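The Allmont Community Meals Service has delivered hot lunches to older residents for 14 years. In that time it has changed kitchens twice, replaced its delivery vans once, and rewritten its menu more often than its staff can readily recall. The service's director spoke with this newsletter in April, shortly after the new spring menu went into use, about how meals are planned, what residents ask for, and why lunch remains the center of the program.

The director came to Allmont from hospital catering, where menus were set a year ahead and seldom altered. The habit did not survive the move.

"In a hospital, most people eat your food for a few days," the director said. "Our residents eat it for years. If the carrots are cut too thick, I will hear about it on the phone before the vans are back."

The service prepares nearly 200 lunches each weekday from a rented kitchen on Egger Street. Cooking begins at 5:30 a.m., and the first van leaves at 10:45. Routes run north to Flitier and east as far as the Zuklow apartments, the most distant stop and the one that governs the rest of the schedule. A dish that cannot hold its texture for the length of the Zuklow route is not placed on the menu, however well it performs in the kitchen.

Fried fish was withdrawn for that reason. So, after a long trial, was rice pudding, although the director described that decision as "still under discussion, mostly by the residents." Stews, baked chicken, meat loaf, and bean soups travel well and make up the greater part of the rotation. Mashed potatoes appear more often than any other side dish.

Much of the conversation turned to salt. Many residents have been advised by their doctors to eat less of it, and the service lowered the amount used in its soups and gravies when it moved to Egger Street. The change was made in small steps over one winter.

"We did it slowly and we announced it," the director said. "I know some kitchens prefer to make the change quietly. I did not think that was respectful. These are adults, and it is their lunch."

Complaints rose for several weeks and then fell away. The kitchen now relies on onion, vinegar, lemon, and dried herbs to carry flavor. The director credits the cooks with most of that work, in particular a reworked chicken gravy that went through many versions before it was accepted.
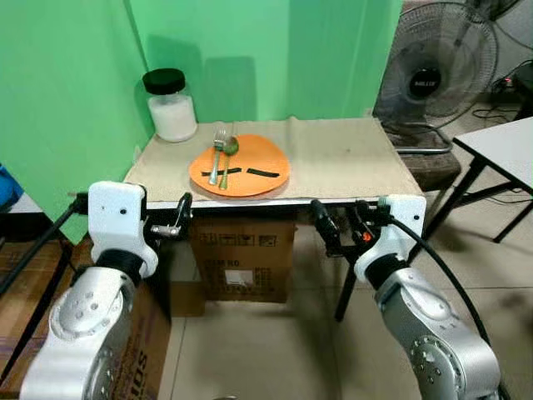
**Can residents still add their own salt and sugar at home?**

Residents are free to season their meals as they wish. The service does not send salt or sugar packets with the lunch unless a resident requests them, and anyone following a medical diet is encouraged to speak with a doctor or nurse about suitable amounts.

The director was careful to separate advice from supervision. Drivers do not inspect kitchens or comment on what residents keep in them. They are asked to greet the resident, hand over the meal, and notice whether anything seems wrong. If nobody comes to the door, the driver telephones the office, and the office calls the contact person listed on the resident's file.

"Those calls usually end well," the director said. "Someone was in the garden, or the radio was loud. But we make the call every time."

The visit itself is short. On most routes a driver can spend no more than a few minutes at each address, and the director acknowledged that this is the most frequent regret expressed by drivers and residents alike. An additional van would ease the pressure. The service applied for funds to purchase one last year and was not successful. A second application is being prepared.

Cost is a continuing concern. Residents pay what they can toward each meal, and the remainder is met by the county and by local donations. The price of eggs and cooking oil has led the kitchen to remove two baked desserts from the rotation and to offer stewed fruit in their place. The director does not regard this as a loss.

"The stewed pears are better than the sponge cake was," the director said. "I would say that even if the pears cost more."

Asked what residents request most often, the director did not hesitate: smaller portions. Many people living alone find a full plate discouraging, and food that is left over in the afternoon is often thrown away. The service introduced a half portion in the fall — the same main dish and sides, with an extra piece of fruit — and it has been taken up more widely than expected. The kitchen had planned for it to be an occasional choice. It now has its own column on the packing sheet.

Texture is the second most common request. Residents with dental trouble or difficulty swallowing may ask for soft or finely chopped meals, which are prepared separately and marked on the lid. The cooks are asked to keep each item on the plate distinct, so that a resident receiving chopped beef and carrots can still tell one from the other.

"People eat with their eyes at any age," the director said. "A plate that has all been blended into one color is a sad thing to open."

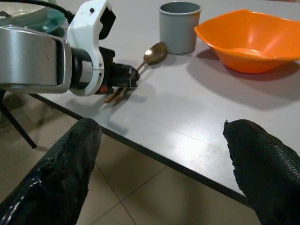

*Egger Street, Allmont.*

The service also holds a shared lunch on the first Saturday of each month, open to residents who are able to travel and to their guests. Transportation is arranged from Flitier and Zuklow. Up to 100 places are available, and they are filled in the order in which requests are received. The meal is served at noon.

The Saturday lunch began as a way to test new dishes, and it still serves that purpose. Comment cards are set out with the coffee. The director reads all of them, including those that concern the coffee. A barley and mushroom soup that did poorly on its first appearance was revised, served again two months later, and has since joined the weekday menu.

No large changes are planned for the summer. Cold plates will return in the warmest weeks, with egg salad, sliced turkey, and potato salad made fresh each morning. The director hopes to add a chilled cucumber soup, although the cooks are divided on the matter and the residents have not yet been asked.

Residents who wish to begin, pause, or change their meals may call the office between 9 a.m. and 2 p.m. on weekdays. Requests received before noon take effect on the next delivery day.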